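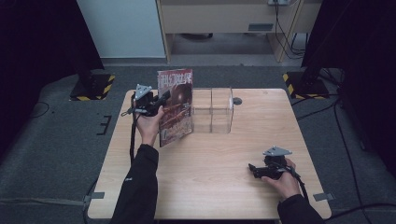 What is a periodical?

A periodical is a publication that comes out in numbered parts, at regular intervals, under one title and with no planned end. Magazines, journals, newsletters and most newspapers are periodicals. A book issued in three volumes isn't one, as its publisher knows from the start which volume will be the last.

Contents Previous chapter Next chapter Glossary Index

Chapter 12
Magazines and Other Serials in the Small Library

12.1 Why serials need their own chapter

The earlier chapters dealt with books. A book arrives, is entered in the catalogue, is given a shelf mark and goes to its place. Unless it is lost, damaged or withdrawn, the work on it is finished. A magazine title is never finished in this way. Each new issue has to be checked in, and the record for the title stays open for as long as the library goes on taking it. If an issue fails to arrive, somebody has to notice, and soon, as many publishers will replace a missing copy only for a short time after it was sent out.

Serials also take up room at a steady rate. A monthly title of ordinary thickness fills a pamphlet box in a year. Ten such titles kept for ten years fill a hundred boxes, and a small library that hasn't planned for them will find them on window sills and under desks.

Throughout this chapter we use the branch library at Skatumcombe as our case. It has one public room, a back office and a dry basement store. It takes general magazines, a few hobby titles, one local newsletter and a small number of fiction magazines, some in languages other than English.

12.2 Terms used in this chapter

Title. The publication as a whole, under the name it carries on its cover. If the name changes, most libraries close the old record and open a new one, with a note in each pointing to the other.

Issue. A single part, usually with a number and a month. Some issues cover two months and carry both names, such as January/February. These are a common cause of false claims for missing copies.

Volume. A group of issues numbered together, most often a year's worth. Some publishers begin a new volume every six months, so that one year contains 2 volumes. The check-in record should say which pattern the title follows.

Run. All the issues of a title that the library holds. A run with no gaps is called complete, and one with gaps is called broken.

Holdings statement. A short line in the catalogue telling the reader what the run contains. It should be plain enough to be understood without help. "2000 onwards, two issues missing" is a good holdings statement.

12.3 Checking in

Checking in is done on the day of arrival. The assistant finds the title in the register, enters the issue number and the date received, and stamps the issue. At Skatumcombe the stamp goes on the contents page. Stamping the cover is quicker, but it spoils the artwork, and readers of fiction magazines in particular often come for the covers as much as for the stories.

The register may be a card file, a spreadsheet or part of a larger library system. Skatumcombe used cards until its records were moved to a package called Mustell. The change made it easier to see late issues, as the system lists every title whose next part is overdue. It didn't remove the need for a person to look at the list.

Titles in other scripts need a little more care. The register entry should give the title in its own script where the system allows it, followed by a romanised form and an English translation. A reader may ask for the magazine by any of the three. Where the staff can't read the script, a photocopy of the cover kept beside the register will let them match new issues by eye.

12.4 Display and storage

Current issues are shown face out. The usual fittings are sloping shelves with a lip, wall racks, and clear acrylic holders that stand on a counter. Magazines are limp and will bend if they stand unsupported, so a holder that is only partly full should have a divider or a stiff board behind the last issue.

Back issues are moved to pamphlet boxes when the next part arrives. Boxes made from acid-free board are best for titles to be kept for a long time. Skatumcombe buys its boxes from Fistano, in one size only, and numbers each on the spine. The highest box number in the store is 2667. Many lower numbers have been withdrawn, and these aren't used again.

Binding is a third choice. It protects the issues and prevents single copies from being mislaid, but it is costly, and tight binding can hide words near the inner margin.

12.5 How long to keep them

Every title should have a written retention rule. The common rules are: keep the current issue only; keep one year; keep five years; keep permanently. The rule is decided when the title is first taken and is looked at again whenever the subscription is renewed. Local material is nearly always kept permanently. News magazines rarely are, as larger libraries hold them.

Fiction magazines are the hardest to decide. Their stories may be reprinted later in books, but the letters, reviews and advertisements usually aren't. The Kordestani collection, left to the library by a reader, consists mostly of magazines of this kind. Section 12.6 looks at how it was sorted and which parts of it were kept.

Related sections
Chapter 4: Shelf marks and spine labels
Chapter 9: Gifts and donations
Chapter 11: Repairing paper covers
Chapter 13: Maps, posters and loose sheets
Appendix B: A sample check-in card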